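Zwischenbericht Zweiarm-Zelle Küche, Projekt Trokosstead
Stand 31. Juli

An die Förderstelle Rollness, Kleinprojekte Werkstatt

Kurzfassung vorweg, weil die Frist knapp ist: Beide Arme laufen. Einhausung steht. Teleoperation geht zuverlässig, autonomes Greifen nur bei einem Teil der Tassen. Geld reicht voraussichtlich, Zeit eher nicht. Ich beantrage am Ende eine Verlängerung, siehe letzter Abschnitt.

Was seit dem letzten Bericht (Januar) passiert ist

Mechanik

Im Januar stand nur der linke Arm, auf einer Spanplatte mit Schraubzwingen. Das war für die ersten Bewegungstests ok, für alles andere nicht. Jede schnelle Bewegung hat die Platte mitgenommen, die Kalibrierung war nach einem Vormittag hinüber. Jetzt sitzen beide Arme fest an der Vorderkante der Arbeitsfläche. Aufbau in der Gemeinschaftswerkstatt, hinterer Raum, Strom eigene Sicherung. Letzteres hat länger gedauert als der ganze Rahmen.

Die Glieder der Arme sind wie im Antrag beschrieben, nur das obere Glied wurde einmal neu gemacht. Erste Version hat sich unter Last verdreht. Nicht viel, aber an der Greiferspitze kommt es dann an. Zweite Version ist steifer und leider etwas schwerer, die Schultermotoren werden bei ausgestrecktem Arm warm. Im Dauerbetrieb mache ich deshalb Pausen. Steht auf der Liste.

Greiferfinger: dritte Form inzwischen. Die breiten Finger aus dem Antrag kamen nicht zwischen zwei Tassen, die eng stehen. Jetzt spitz zulaufend. Kommt in die Lücken, hält dafür bei glatten runden Teilen schlechter. Ein Kompromiss, mit dem ich noch nicht zufrieden bin.

Kabel: leidiges Thema. Die Leitungen der Module am Handgelenk haben sich anfangs am Ellbogen eingeklemmt, einmal mit Abriss am Stecker. Jetzt mit Schlaufe vor dem Greifer und Kabelbinder am oberen Glied. Seitdem kein Abriss mehr. Die Schlaufe darf nicht zu kurz sein, sonst zieht es bei voller Drehung des Handgelenks – musste ich auch erst lernen.

Einhausung

Drei Wände, hell, nach vorne offen. War ursprünglich gar nicht geplant, ist aber das Teil, das am meisten gebracht hat. Vorher hat die Bilderkennung auf alles reagiert, was hinter dem Tisch vorbeiging, und in einer Gemeinschaftswerkstatt geht ständig etwas vorbei. Eckpfosten aus Metallprofil, Reste aus einem alten Regal, daher im Kostenplan mit null angesetzt. Die Platten habe ich bei Skaltlow auf Maß schneiden lassen. Eine war falsch, wurde ersetzt, hat zwei Wochen gekostet.

Nachteil: Schatten an der Rückwand. Je nachdem wie das Licht im Raum steht. Eine eigene, gleichmäßige Beleuchtung wäre besser, ist im Budget aber nicht drin, jedenfalls nicht in diesem.

Elektronik

Steuerplatinen sitzen vorne an der Schiene, links und rechts je eine. Gut erreichbar, aber ungeschützt. Abdeckung fehlt noch. Ich weiß, dass das im letzten Bericht schon als offen drinstand. Netzteil wurde getauscht, das alte ist bei gleichzeitigem Anfahren beider Arme eingebrochen und hat dann eine Seite abgeworfen. Das neue hält. Bus läuft stabil, wenn die Stecker richtig sitzen. Not-Aus ist verdrahtet und getestet, trennt beide Arme gleichzeitig.

Aufgabe und Testaufbau

Wie im Antrag: Geschirr umräumen, mit zwei Armen, in einer Anordnung, die man so auch zu Hause auf einer Arbeitsplatte findet. Also kein Raster, keine markierten Positionen. Tassen dicht an dicht auf einem Tablett, einiges anderes Geschirr drumherum als Störung. Das Geschirr ist vom Flohmarkt und aus der eigenen Küche, bewusst durcheinander in Farbe und Form.

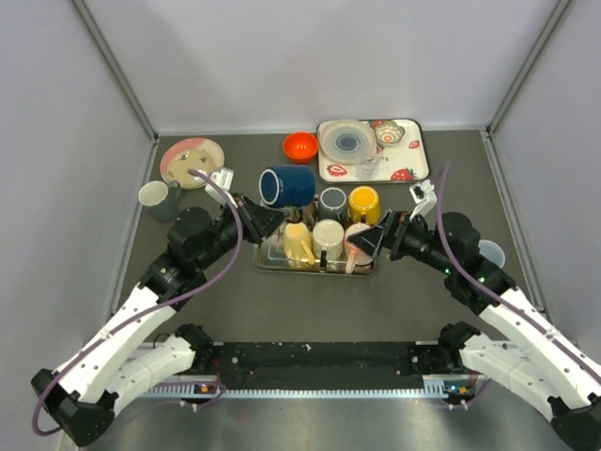 Aktueller Testaufbau, beide Greifer am Metalltablett mit den Tassen.

Die liegende dunkelblaue Tasse ist der schwierige Fall. Aufrecht oder umgedreht ist die Lage klar, der Griff gibt die Richtung vor. Liegend auf anderen Teilen gibt es viele mögliche Ansätze, und die meisten davon schieben die Nachbarn mit. Bei der Teleoperation löst man das nach Gefühl. Das Modell hat dieses Gefühl nicht, bzw. noch zu wenig Beispiele davon.

Umgedrehte Tassen gehen vergleichsweise gut, solange der Griff frei steht. Zeigt er zum Nachbarn, muss der andere Arm erst Platz machen. Genau dafür sind zwei Arme da, und genau das klappt bisher nur in Teleoperation.

Das durchsichtige Trinkglas bleibt vorerst nur Störobjekt, wird nicht gegriffen. Ebenso die Teller und kleinen Schüsseln. War im Antrag optimistischer formuliert.

Daten und Training

Aufgezeichnet sind bisher 2.814 Durchgänge, alle per Teleoperation. Davon 731 mit mindestens einem liegenden Teil. Der Rest ist einfacher. Das Verhältnis ist schlecht, das sehe ich selbst, kommt daher, dass ich am Anfang nur mit ordentlich aufgestellten Tassen aufgenommen habe, um überhaupt etwas zum Laufen zu bringen. Seit dem Umbau nehme ich fast nur noch unordentliche Anordnungen auf.

Ein Teil der frühen Aufnahmen ist nur eingeschränkt brauchbar. Andere Finger, anderer Hintergrund, teils noch die Spanplatte. Ich lasse sie vorläufig drin. Ein Lauf ohne die alten Daten ist geplant, damit man sieht, ob sie helfen oder schaden.

Training läuft nachts auf dem Rechner zu Hause. Die Bildauflösung musste dafür runter. Ergebnis bisher:

Einzelne freistehende Tasse greifen und absetzen – geht, meistens beim ersten Versuch.
Tasse aus der Gruppe, Griff frei – geht oft, manchmal kippt der Nachbar.
Tasse aus der Gruppe, Griff verdeckt – selten.
Liegende Tasse – noch nicht autonom.
Übergabe von Arm zu Arm – nur Teleoperation.

Genaue Erfolgsquoten nenne ich hier noch nicht. Die Testreihe ist zu klein und ich habe zwischendurch an den Fingern geändert, die Werte wären nicht vergleichbar. Kommt im Abschlussbericht mit einer festen Testreihe ohne Umbau dazwischen.

Probleme

Kollisionen der beiden Arme. Passiert vor allem über der Mitte, wenn beide zum gleichen Teil wollen. Es gibt jetzt eine einfache Abstandssperre in der Software, die bremst aber zu früh, und dann stehen beide Arme nebeneinander und warten. Hässlich, aber besser als ein verbogener Finger.

Bruch. Nahezu 13 Teile Geschirr bisher, je nachdem ob man die angeschlagenen mitzählt. Meist abgesetzt aus zu großer Höhe. Keine Verletzungen. Scherben werden vor jedem weiteren Durchgang komplett entfernt, Schutzbrille liegt am Platz.

Reflexionen auf dem Metalltablett. Der blanke Rand stört die Erkennung, je nach Winkel. Mit einem matten Tablett wäre es einfacher. Will ich aber nicht tauschen, das soll ja am Ende mit normalen Küchensachen gehen.

Lieferzeit. Der Ersatzmotor von Chávez war angekündigt und kam dann deutlich später. In der Zeit konnte der rechte Arm nicht betrieben werden. Hier sind mir die meisten Wochen verloren gegangen. Seitdem liegt ein Motor auf Reserve im Schrank, Position ist im Kostenplan nachgetragen.

Kosten

Im Rahmen. Motoren und Netzteil teurer als veranschlagt, dafür Rahmen und Geschirr praktisch umsonst. Die Umbuchung von "Material Gehäuse" nach "Antriebe" hatte ich vorab angefragt und gehe davon aus, dass das so in Ordnung ist, schriftlich habe ich noch nichts. Bitte kurz bestätigen. Belege kommen gesammelt, der von Skaltlow fehlt noch wegen der Ersatzlieferung.

Keine Personalkosten, wie gehabt. Werkstattbeitrag zahle ich selbst.

Nächste Schritte

Abdeckung für die beiden Platinen vorne. Wirklich diesmal.
Fingerspitzen mit weicher Auflage testen, gegen das Wegrutschen am runden Tassenboden.
Mehr Aufnahmen mit liegenden Teilen und verdeckten Griffen.
Abstandssperre überarbeiten, so dass ein Arm Vorrang bekommt statt dass beide stehen bleiben.
Vergleichslauf mit und ohne alte Daten.
Feste Testreihe definieren, danach nichts mehr an der Hardware anfassen bis die durch ist.
Bauanleitung. Bisher nur Notizen und eine halb aktuelle Stückliste. Die Zeichnungen zum oberen Glied sind noch die alte Version, bitte nicht weitergeben.

Zur Veröffentlichung der Baupläne: bleibt wie zugesagt. Die Daten auch, nach Durchsicht, ein paar der frühen Aufnahmen ohne Einhausung zeigen den Raum dahinter und damit andere Werkstattnutzer. Die kommen raus oder werden beschnitten.

Verlängerung

Ich bitte um eine kostenneutrale Verlängerung von 2 Monaten. Grund ist im Wesentlichen der Motorausfall, dazu die falsch geschnittene Platte. Inhaltlich bleibt das Ziel gleich: Tassen vom Tablett mit beiden Armen autonom umräumen, auch aus unordentlicher Lage. Gläser und Teller würde ich gern offiziell aus dem Umfang streichen, das ist mit diesen Greifern nicht seriös zu schaffen. Falls das ein eigener Änderungsantrag sein muss, bitte Bescheid geben, dann schicke ich ihn nach.

Besichtigung in der Werkstatt ist jederzeit möglich, am besten mit etwas Vorlauf, damit die Arme warmgelaufen und kalibirert sind. Kostenübersicht und Stückliste (alter Stand) im Anhang.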